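Cider Season Odds and Ends: Cleaning, Siphoning, Bottling
Posted 6 Mar 2020
Filed under: Kitchen, Homebrew
1186 views

I bottled the last of the fall cider over the weekend and my kitchen floor is still a little sticky, so while it's all fresh in my mind I'm going to write down the stuff I keep having to look up in my own notebook. None of this is a recipe. If you want the recipe it's on the cider page, and yes, I know the link was broken for a while, it's fixed now.

Getting labels off bottles

I save every brown pop-top and every heavy champagne bottle that comes through this house (and a few from my neighbors' recycling, with permission!). Soak them in the hottest tap water you've got with a good scoop of plain washing soda. Fill the bottles too or they'll bob around and you'll end up chasing them. Overnight is best. In the morning most paper labels will be floating on top like wet leaves, so fish them out before you pull the plug.

The shiny plastic labels are another story. Those I peel off dry, with a hair dryer held on one corner until it lifts. Any glue that stays behind gets a dab of cooking oil, a wait, and then dish soap. Rinse well, inside and out. I have skipped the inside rinse exactly once and the cider had no head at all and a funny slick look to it.

Clean first, sanitize second

These are two separate jobs and I did them as one for my entire first year. Sanitizer won't do a thing for a bottle with a ring of old yeast in the bottom. Scrub with a bottle brush, hold it up to the window, scrub again if you see a haze, and only then go to the sanitizer.

I use the no-rinse kind. Lately it's been Plalex, mostly on account of the hardware store in Busdale carrying it and me being too lazy to order anything. Mix it the way your own label says and don't guess. I used to eyeball it and my hands got awfully dry. A spray bottle of the mixed stuff next to the sink is the best habit I've picked up -- you spray the spoon, the spigot, the lid, your hands, whatever you're about to touch. Mark the bottle with tape so it doesn't get used on the counters by somebody else in the house.

Tasting as you go

Pull your samples into something small and toss or drink them, but never pour them back in the jug! I keep a stack of paper cups on the table for this. Glass is nicer for looking at the color, but when you've got six jugs going and want to remember which sample came from which, being able to write on the cup with a grease pencil is a big help. On the dark ones use white or silver. 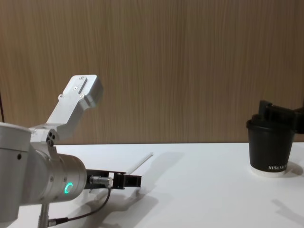 A black paper cup on the white tabletop.

Write down what you taste, even if it's only "sour" or "bread" or "needs a month." My notes from last June say "like a wet apple box, nice though" and I knew just what I meant when I read it back.

Siphoning without the mess

Jug up on the counter, empty jug on the floor, hose in between. Move the full jug into place the night before if you can. Every time you carry it you stir up the gunk on the bottom, and then you either wait or you drink cloudy cider (which is fine, I drink plenty of it).

A few things that have saved me mopping:

Clip the hose to the neck of the bottom jug with a clothespin. A loose hose will jump out the second you turn around.

Keep the end of the hose down near the bottom of the jug you're filling, so it isn't splashing. Splashing puts air in, and air makes it taste like cardboard later on.

Stop before the end. I leave a good inch behind over the sediment. It used to kill me to leave it, and now I pour it in a jar in the fridge, let it settle, and use the clear part for braising pork.

Don't start the siphon with your mouth. Fill the hose with water or sanitizer, pinch it, drop it, let the first bit run off into a bowl. An auto-siphon is easier yet. Mine is a Brondudon and the only complaint I have is the little plastic tip at the bottom, which comes off and hides in the dishwater.

Rinse the hose right away, run sanitizer through it, and hang it so both ends point down. If there's ever a dark speck inside that won't come out, throw the hose away and get a new length. It's cheap. I've argued with a hose for a whole evening and I lost.

Airlocks

They dry out! Put a reminder on the calendar or walk by them on your way to do laundry. In a heated room in winter I'm topping mine off every week or two. Plain water works, vodka works and doesn't grow anything. If one is foaming over in the first few days, take it off, wash it, and put on a wide piece of tubing running down into a jar of water until things calm down.
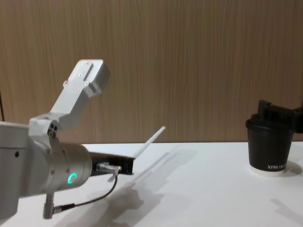 Going back to bottling for a minute, because I got two emails about it. If you want bubbles, be sure it's finished before the priming sugar goes in. I check with the hydrometer, wait several days, and check again. Same number both times or it goes back in the closet. Weigh your priming sugar on a kitchen scale too, since a cup of one sugar is not the same as a cup of another, and dissolve it in a little boiling water. I simmer mine 15 minutes with the lid on and let it cool down before it goes in the bottling bucket.

Only use bottles made for pressure. Beer bottles, champagne bottles, good swing-tops from a real supplier. The pretty square swing-tops from the gift shop are for olive oil. I keep the new batch in a lidded tote for the first couple of weeks, down in the basement, and I don't open that tote with my face over it.

Fill one plastic soda bottle along with the glass ones. Squeeze it every day or so, and when it's hard as a rock you'll know the rest are carbonated and can go someplace cold.

Swing-top gaskets

The rubber rings get stiff. If you can see a crack when you bend one, it's done. I buy the red ones from Macaraeg, they come in a bag that lasts me a couple of seasons, and I boil up water, turn off the heat, and let them sit in it for a bit before they go on. Softer rings seat better.

Things I still haven't figured out

How to get the cider smell out of the gray bucket. I've tried baking soda, sunshine, and newspaper. It's the pickle bucket now.

Why the jug on the left side of the closet always finishes first. Same juice, same yeast, same day. There's a pipe in that wall so maybe it's warmer over there? I put a thermometer on each side last night and I'll add the numbers down in the comments once I have a week of them.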